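September, Kudo gripper no. 2, late afternoon

Left finger was lagging the right again on close. Backed off the knobs, wiped the pivots, and found one of them done up hard enough to open jars with. Zanele says it wasn't her. I say it wasn't me. Reset both fingers to the same drag by feel and cycled the thing 30 times on the bench, no lag. The bench, of course, has never once asked it to pick up a shirt.
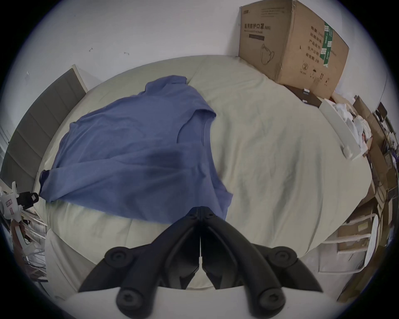
Cloth is where it shows up. If one tip lands early it shoves a fold along ahead of it and you pinch air. Ran 47 grabs after the reset and lost 2, both at the neckline, where the ribbing is thicker. Leaving the knobs alone until Annatjie gets the spare pivots from Gotholm. Put a paint mark on each one so we can see who's been turning them.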